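Heluria Gallery: Teaching by Hand, January batch

Posted March 26, 2018

Finally got the pictures up, sorry for the wait. All of this is hand teaching for Minder, our small-objects project. You do the task yourself, slowly, with the grippers, and the tracks get saved. Remote control runs went on the Cekell page, don't look for them here.

Total so far: 3,217 saved tries, 103 thrown out. Most of the bad ones were lost markers. Sleeve over the cube, or a wrist turned too far.

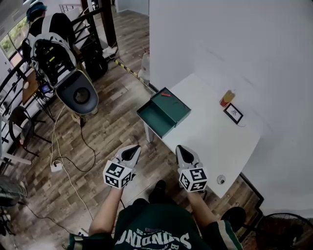 Drawer task, the one everybody asks for. Open, small thing in, close. Up to 22 tries in a sitting and then swap, your forearms get tired way before you do. Drawer box goes on the near corner of the table so you can get at it without leaning. Green one, pulled out toward you, nothing in it, red piece waiting on top. Keep the marker cubes below the jaws in veiw the whole time, both hands, even the one that's just resting.

Speed: slower than feels right. Zamani's first set was all done at normal kitchen speed and we had to redo half of it.

Pauses are fine. Dropped pieces are fine too, pick it up and carry on, just say so in the notes.

Jar task is next, then lids. More pictures when theres time to sort them.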